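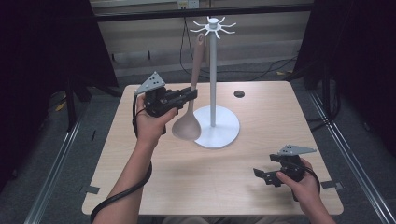

Chore Charts and the Great Allowance Debate

We tried the allowance thing again this June, and I think it finally stuck (knock on wood!). Our oldest is 7, and up to now money around here has been something that shows up in birthday cards and gets lost under the couch.

So I dug out a big glass jar and made a chart. Feeding the cat is worth a quarter, clearing the dinner plates is a quarter, and making the bed is worth nothing because you live here, kiddo. There was some yelling over that one.

What sold him on it was the Goson train set in the window of the toy store in Stollow. He walked past it every day after camp and did the math out loud. When he dumped the jar on the rug and we counted up 1437 pennies, I almost cried. Yes, all pennies, he insists on pennies, and the lady at the bank knows us now.

His little sister wants in. She's four and mostly wants the jar. I'm thinking stickers for her until the fall, but if any of you have started that young, tell me how it went in the comments!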